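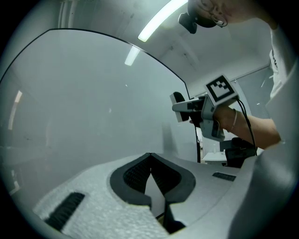 Ivine hand unit with trigger handle and fiducial marker, viewed from the camera on a second unit. Photo: Skondstead

FOR RELEASE IN AUGUST

Skondstead Opens Orders for Ivine, a Paired Hand-Held Gripper Kit for Recording Two-Arm Robot Tasks

Kit records both hands and the operator's view on one clock; export to Drodix training format included

Skondstead today opened orders for Ivine, a kit that lets a person show a two-arm robot a task by doing it with a pair of hand-held grippers. Each gripper carries its own camera and its own printed markers. The operator squeezes a trigger handle to close the fingers, does the task at a table, and the kit saves the path of both hands, the finger opening and the video as a single recording. No robot needs to be in the room while recordings are made.

Ivine replaces the single-hand kit that Skondstead has supplied to development partners under a limited program. Partners in that program will be offered an exchange of their existing hand units. Orders placed before the end of August ship in the first production lot.

Two hands, one recording

The single-hand kit was suited to picking, placing and pushing. It was a poor fit for tasks in which one hand holds a part steady for the other, and customers who wanted such tasks had to use remote control of a full robot cell. Ivine is meant to move a share of that work back to the bench.

"Remote control gives you clean joint data, and we still recommend it for contact-heavy steps," said Birgit Ehlers, head of product at Skondstead. "But a cell serves one operator at a time, and the operator works slower than with bare hands. With Ivine, the person can feel the part through the fingers. That changes how people handle small items, and it shows in the recordings."

Both hand units are driven from the same clock. In the earlier kit, customers who tried to pair two units had to line up the streams after the fact, using a tap on the table as a start signal. Ivine aligns the streams as they are written. If one unit loses its clock signal, the recording is marked and the operator is told with a tone before the next attempt.

A third view is taken from the operator's head. It is used during review and is also offered as a training input for robots that have a head-mounted camera of their own. Customers whose robots have wrist cameras only can turn it off at export.

Hand unit design

The fingers of the hand unit are the same parts that are fitted to the robot. This is a change from the earlier kit, in which the hand unit and the robot gripper had different pads and a correction had to be applied for grip depth. With matched fingers, a part that sits a certain way in the operator's hand unit will sit the same way in the robot gripper. The finger pads are a wear item and can be changed without removing the camera.

The trigger handle has a linear link to the fingers. Earlier handles had a short dead zone at the start of the stroke, and light grips were recorded as fully open. The dead zone has been removed. Finger opening is measured at the fingers, so flex in the link does not enter the data.

Hand position is found from the wrist camera and an internal motion sensor, with the printed markers used as a check from outside. When the head camera has a clear view of a marker, the position of that unit is corrected against it. When it does not, the unit carries on with its own estimate and the length of the gap is logged. Customers can set the longest gap they are willing to accept. Recordings that exceed it are moved to a separate folder and are left out of the export until a reviewer puts them back.

Power and data run by cable. Skondstead tested a battery version and dropped it for this release on account of weight at the wrist.

Recording procedure

A session starts with a short calibration at the table. The operator brings the fingers of both units together at a fixed point, parts them, and turns each unit so that its markers pass through the head camera's view. The software then reports the offset between the two units and either accepts it or asks for a repeat. Calibration is required at the start of each session and again after any finger change.

Once calibration is accepted, the operator places the item, returns both hands to the start position and begins the first attempt. Skondstead advises a plain table with only the task items on it, and a fixed start position for the hand that is not in use.

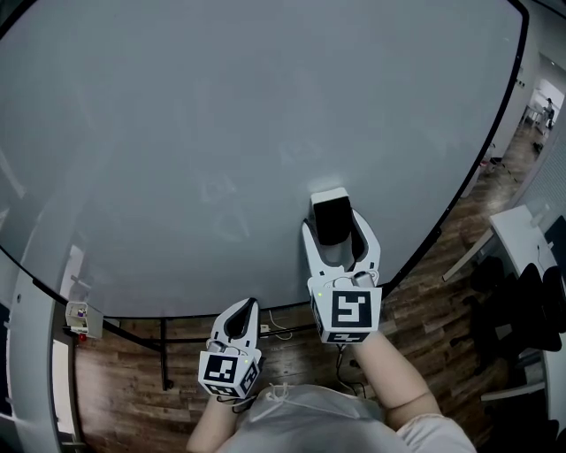
Item placement should vary between attempts. The most common fault Skondstead has found in partner data is a set of recordings in which the item was put back in the same spot every time, with the same face toward the operator. A robot trained on such a set performs well at that spot and fails a short distance from it. Ivine's session software therefore keeps a map of where the item was first touched and shows it between attempts. The operator can see at a glance which parts of the table have been left out.

The approach should also be made at a steady pace. Operators who are new to the kit tend to stop just short of the item, look, and then close. The pause is harmless to a person watching, but a trained robot will copy it, and may stop for good. The software flags any pause near contact that is longer than a limit set by the customer. Roksolana Zhuravel, who leads operator training at Skondstead, said the habit usually goes away with practice.

"We ask new operators to throw away their first recordings," said Zhuravel. "They are learning the reach of the fingers, and their hands drift high. After that the paths settle down. What we check for later on is the idle hand. People let it wander, and the robot will learn that too."

Each attempt is closed with a double squeeze of the trigger. A failed attempt can be dropped or kept under a failure label. Skondstead recommends keeping failures in which the item slipped and was picked up again, and dropping those in which the operator changed plan midway.

Partner evaluation

Polishchuk, a maker of sorting and kitting cells, used pre-production Ivine kits at one of its sites. The evaluation covered 14 two-hand tasks, all of them drawn from kitting work in which one gripper steadies a part or opens a container. Recordings were made by 18 operators, a mix of cell technicians and line staff. None had taken part in the earlier single-hand program.

Of the 14 tasks, seven had previously been recorded by remote control on a Polishchuk cell and were used for comparison. Polishchuk trained a separate model for each method and ran both on the same cell with the same parts. On the seven comparison tasks, the company accepted the hand-recorded models for use on the line without further remote-control data. Tasks that ended in a press fit were recorded by both methods, with the final step taken from remote control.

"We had one cell tied up for training data, and now it is back in production," said Liam Ackroyd, engineering manager at Polishchuk. "The press fits are still a remote-control job. A hand unit doesn't tell you the force at the robot's wrist, and we didn't expect it to. For everything up to that point we record at a table in the next room."

Ackroyd said the main cost on Polishchuk's side was review time. The company had a reviewer watch every recording during the first part of the evaluation and moved to spot checks once the gap and pause limits had been set. Polishchuk has since ordered production kits.

Export and software

Recordings are exported to the Drodix format, which stores hand paths, finger opening, camera streams and labels in one file per attempt. A converter for the earlier single-hand recordings is included, so partners can combine old and new sets. In converted files the second hand is marked as absent.

The export tool checks each path against the arm model chosen by the customer and rejects attempts that the arm could not follow. The usual causes are a wrist turned past its limit and two hands brought closer together than two robot arms can be. Rejected attempts are listed with the time at which the path went out of reach, and the operator can view that moment from any of the three cameras. "In the first kit this check ran at the end of the day, when the table had already been cleared," said Ailbhe Mac an tSaoi, lead software engineer for Ivine. "It now runs between attempts, while the parts are still in front of you."

Faces and screens in the background can be blurred at export. Blurring is on by default. It is applied to the exported file only, and the raw recording stays on the customer's own storage.

Known limits

Ivine does not record force. Positions are less certain when both units are out of the head camera's view for long periods, as in work under a shelf or inside a deep bin. Shiny tabletops under strip lighting can produce reflections that the wrist camera tracks as fixed points; a matte mat is suggested in such rooms. The kit is intended for seated or standing work at one table, and walking between stations during an attempt is not supported.

Availability

The Ivine kit includes two hand units, the head camera, cables, a set of spare finger pads, the session software and the Drodix export tool. The first production lot is limited to 99 kits. Finger sets for customer-supplied grippers are made to order and quoted separately. Operator training is available at Skondstead or at the customer's site.

About Skondstead

Skondstead develops hand-held and remote-control tools for teaching tasks to robot arms. Its products are used by cell builders and research groups.

Press contact

Maxine Hollis
Communications, Skondstead

Images of the Ivine kit in use and a data sheet are available on request.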